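Search this site
Search
Course Home | Handouts

HANDOUT 3: THE JEWELRY SORT
Household Inventory and Care, evening section
Solange Beaudoin
Revised March 20, 2024

Read this before class. I say so every term, and every term a few of you arrive with a shoebox and a hopeful expression.

Tonight's subject is personal jewelry of the ordinary kind: beads, bangles, the ring that turns your finger green. If you own a tiara, see me afterward. The method is the one we used for kitchen drawers, with smaller objects and more feelings.

1. Where to do it

Use a bed. Tables are hard, and they tend to have mail on them. A bed is soft, big, and at a decent height if you kneel on a cushion, and anything you drop will land on fabric. Strip it down to the bottom sheet and roll the quilt up against the headboard. Pale sheets are best. A floral duvet cover will swallow a small ring and give it back in August.

You needn't iron the sheet. Ruba Zoubi, who taught this section before me, did iron hers, and I have stopped trying to live up to it. Do smooth out the deep folds where you plan to work, as thin chain likes to slide into them.

Close the door if you have a cat.

2. Laying out

Take everything out of wherever it lives and put it on one half of the bed. Leave the other half clear so you have somewhere to move things to. Each piece gets its own patch of sheet. Necklaces go down first and take the most room. Bracelets can sit fairly close together as long as you can pick one up without bringing its neighbor along.

Keep one open container within reach for the pieces you have already decided about. Shallow is good. Deep is how we got here.

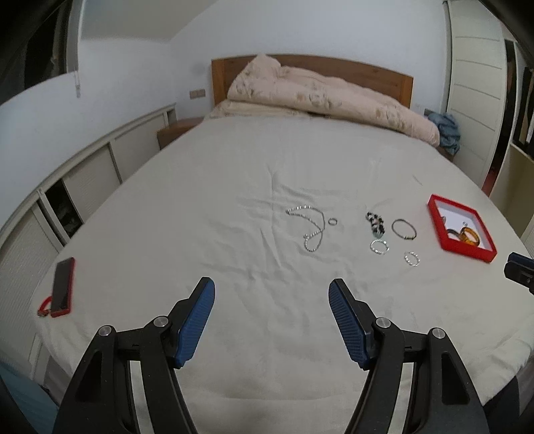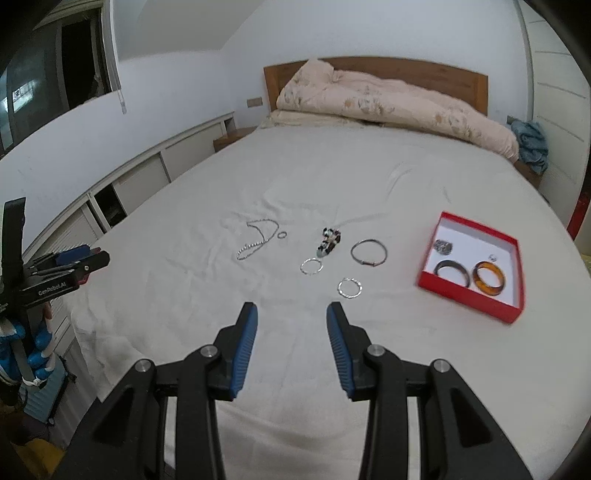 Bracelets and a necklace out on the sheet, bangles in the red box.

3. The first pass: by shape

Sort by shape before you sort by anything else. Value comes later, sentiment later still, and color is a trap. The headings on your worksheet are:

Rigid: bangles, cuffs, anything that keeps its outline when lifted.
Stretchy or strung: beaded bracelets, elastic, anything that slumps.
Chain: necklaces, anklets, whatever that other one is.
Small: rings, earrings, loose parts.

Rigid pieces can share a box, within reason. They knock against each other, so glass and resin want a scrap of cloth in between. Strung pieces should lie flat or in a loose coil. Don't hang elastic. It stretches, and one morning you will be on the floor collecting beads with a damp fingertip.

Chains get a bag each. Yes, each. Fasten the clasp first, feed the chain in, and leave the clasp end sticking out of the seal.

Small things go in a lidded dish. Matěj Urban suggested an egg carton in last year's session and has been insufferable since, as it works very well.

4. The second pass: condition

Pick up every piece and look at it under a decent lamp. On strung bracelets, pull gently and look for bare cord between the beads. On hinged bangles, open and close the catch twice. On rings, run a cotton thread around the setting. If it snags, a prong is up.

Write down what you find on the sheet. "Fine" is an acceptable entry. "Sort of fine" was used 3 times on a single worksheet last term and is no longer accepted.

5. The third pass: keep, mend, pass on

You will want to start here. Please don't. People who start here spend forty minutes holding one brooch.

The question I use is whether you would put it on this week if it were clean and untangled. Anything you would mend, put a date on. Anything with no date by the end of class moves to the pass-on pile, and I will be walking around.

Inherited pieces are exempt tonight. Put them to one side and we'll deal with them in Handout 5, where there is tea.

6. Writing it up

One line per piece: number, type, main material if you know it, condition, where it lives now. If you don't know the material, write "unknown." Don't write "gold?" with a question mark, as Silvia Mikuš once did for an entire page. An insurer reads that as a wish.

Take two photographs of the layout from slightly different spots. Beads catch the light differently as you move, and a clasp that hides in one shot may turn up in the other. Put the numbers in the file name afterward.

7. Common faults

Sorting straight from the box with one hand. You will only ever find the top layer.

Answering your phone in the middle of a chain.

Buying the organizer first. The Emley trays are nice, the Runano ones have lids, and both will be the wrong size until you know what you own.

Homework

Finish the worksheet for one container, and only one. Bring it next session along with a piece you moved to "mend." Zineb Mahrous will be in to show us restringing on the Wilton beading boards, and she'd like you to bring something that is broken already. Snapping one specially does not count as preparation.

Reading: Iglesias, the chapter on clasps. Skip the introduction.

Share 373
Comments (3)

Sign up for our newsletter and never miss a handout! Join 4,000 subscribers.
We use cookies to improve your experience. Accept | Manage settings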